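Stedivik Handling Course

The Stedivik Handling Course is a one-semester student project in robot manipulation, taught at the Osei Institute by Kavitha Kandasamy and Gopinath Pai. Students work with hand-held grippers on soft household goods.

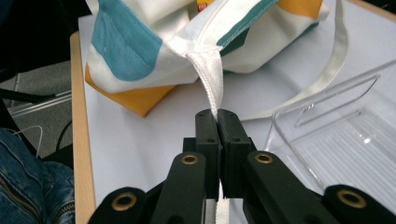

Gripper closed on the fabric tab of a tote bag.

Bag work

Work begins in September with a canvas tote and a yellow carton. Students use one gripper in each hand. 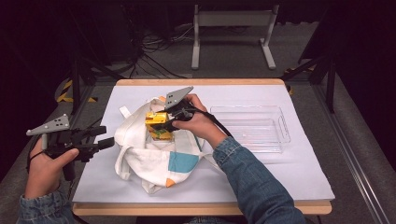 Assessment

Each team submits 100 recordings, marked out of 5 for steadiness and care of the fabric. Homa Vahidi wrote the current marking guide. 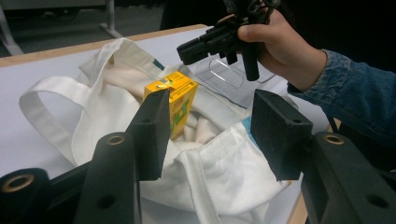

Exhibition

The course closes with a public showing in the Fluton Building, held on a Monday. Rory Pollock's team received the Peltent Prize for its study of bag openings.
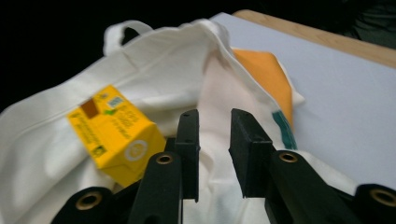
Open gripper at the tote, with the carton lying on the fabric.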